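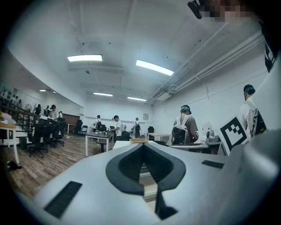
Every pitch for a learning system starts with the size of the dataset, and I've stopped being impressed by the size. Travmont says 783 hours. Fine. Hours of what? If you want to know, go stand in a room where it gets made. Backpacks on people while they work, office chairs bunched up along one long table, a few red, blue and green cups on a dark tabletop, fabric in a pile on another. It's people doing small chores with their hands, and the chores are whatever fits on a table.

My beef isn't with the people. They work hard. My beef is with the word "diverse" on the slide. Same white walls, same ceiling lights, same cups. You can record that until June and you've still got one room.

Obadia Chege ran the numbers on a batch of 355 cup episodes from Ciltodham. After he threw out the near duplicates he had 287. Doesn't sound bad until you ask how he defined "near." He was generous. He told me so.

And "failed" episodes. Stanel deletes them. Barasa keeps them but labels them by hand, and two labelers will give you two answers on whether a cup that tips over and gets set upright again counts. I'd keep every one. A model that has never seen a cup fall has no idea what to do about it.

Someone will reply that scale fixes this. Maybe! Show me the curve where you hold the rooms fixed and only add hours, then the one where you hold the hours fixed and add rooms. I've asked three teams for that pair of plots. Got one back, with no axis labels on it.

Also, please stop reporting success on the same table you recorded on. I watched a demo go 14 for 14 in the morning. After lunch they turned the table a quarter turn and the presenter started talking about future work.

What I'd pay for: fewer cups, more kitchens. Bad light. Tables at the wrong height. Left-handed people. Cloth that somebody dropped there and didn't arrange first. It's slower and it costs more per hour - I know, I've seen the quotes.

To be fair to Ciltodham, they let Obadia publish the 287 figure, and most places wouldn't. I still think the real number is lower. He's rerunning it with a stricter cutoff and I'll post whatever he gets, including if it makes me look wrong.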